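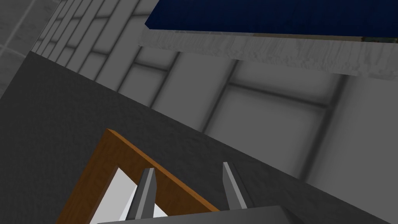 Public Forum Series: Progress Report to the Stuline Fund
Covering the fall term, through February

We said in our application that we would hold six evening forums on questions going to local voters, open to students and to anyone in town who could find the parking lot. We have held five. The sixth was to be on the county jail bond and fell on the night of the ice storm, when the only person who reached the building was a panelist, who had a good cup of coffee and went home. It is now set for early spring, and the room is booked.

Your grant for this period was $18,000, and we have spent most of it. The budget sheet went to your office separately, in the format you asked for, and then in the second format you asked for.

What we held

The opening forum took up the proposed change from an elected to an appointed county auditor. We chose it because it was on the ballot and because we wanted to start with something calm. This was poor judgment. The question period ran forty minutes over and had to be ended by turning off the projector, which most people took as a hint.

The second covered the school levy, the third the sale of the old Zundden rail yard, and the fourth a city measure on short-term rentals. The rail yard evening drew 200 people to a hall that seats fewer than that, and the overflow listened from the hallway through a speaker borrowed from the music department. The levy evening drew a much smaller crowd, nearly all of them already in favor. We had invited the group opposing the levy three times. They answered the third invitation, politely, the morning after.

The fifth forum was on ranked ballots. Our moderator had the audience vote on pizza toppings by that method to show how it works. Mushroom won. Several people told us on the way out that they now opposed ranked ballots.

Printed guides

We mailed 3,671 copies of the plain-language voter guide, against a target of 3,000. The extra copies came from a printing error in our favor, and we would like to claim them as outreach. The guide gives one page to each measure: what it says, what a yes vote does, what a no vote does, and who paid for the yard signs. Two campaigns complained that it was slanted against them. They were on opposite sides of the same measure, and we have kept both letters.

The page on the rail yard had the wrong acreage. A reader in the Prustska neighborhood caught it within a day, and we put a corrected page on the website and handed out a slip at the forum. Next time the figures will be checked by someone outside the department who likes doing that kind of thing. We have found such a person in the library.

Students

Students in the state and local government course researched the guide and drafted the opening questions for each panel. Their first drafts ran long – one question on the auditor measure had four parts and a footnote – but by the rail yard evening they had the knack of asking something short and waiting. Three of them have signed up as poll workers for the June primary. We did not promise you this and are pleased to report it anyway.

Student attendance was uneven. It was high when instructors gave extra credit and low when they didn't. We had planned to write something more hopeful in this paragraph.

What has been harder than planned

Finding panelists on both sides of a question takes longer than we allowed for. People who will argue for an hour in the hardware store will not do it at a table with a name card. For the rental measure we had a confirmed speaker withdraw at noon on the day, and the Ó Néill Center for Public Affairs kindly sent a replacement who had read the measure in the car (as a passenger, we were assured).

The recordings are also behind. Two are online with captions. The other three are waiting on captions, and the automatic ones rendered "county auditor" as "county otter" from start to finish, so they are being done by hand.

Between now and June

We will hold the jail bond forum and add one evening on the two contested city council seats, paid for from what the ice storm saved us in catering. The second guide goes to the printer in April. We are asking your permission to move $1,200 from travel to captioning, and would be glad of an answer before the end of the month.

Submitted by the Department of Political Science

Recent items
Spring forum schedule and parking map
Voter guide: corrected rail yard page
How to become a poll worker
Watch: school levy forum (captioned)
Mock city council seeks a mayor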